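Volunteer tasters wanted for bread and soup study in Karkthorpe

The Lefèvre Kitchen is looking for people who like to eat and can say clearly what they think. We are preparing new recipes for school and hospital meals, and we need opinions from persons who are not cooks.

You will come to our rooms in Karkthorpe for 4 sessions in January. In each session you taste small portions of bread and soup and fill in a paper form. Please do not smoke or drink coffee in the hour before. 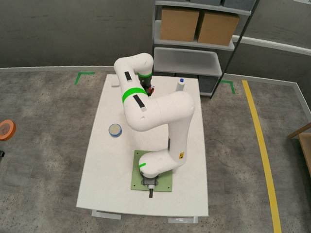
You can apply if you are over 18, live in Karkthorpe, Bindley or Branthorpe, and have no allergy to wheat, milk or celery. It is not necessary to have perfect English, the forms are written in simple words. We would be especially glad to hear from people older than 60, who are few on our list until now.

For all sessions together we pay 300 pounds, by bank transfer, after the last one. Bus tickets from Bindley and Branthorpe are paid back if you keep them. Sessions start at 6 in the evening.
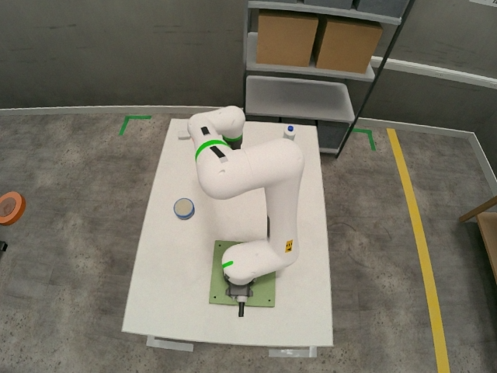

White arm with green bands on its mounting plate.

To apply, write us a short letter with your age, your village and which foods you do not eat. Put the reference 3010 on the envelope. We answer every letter, also when the places are full.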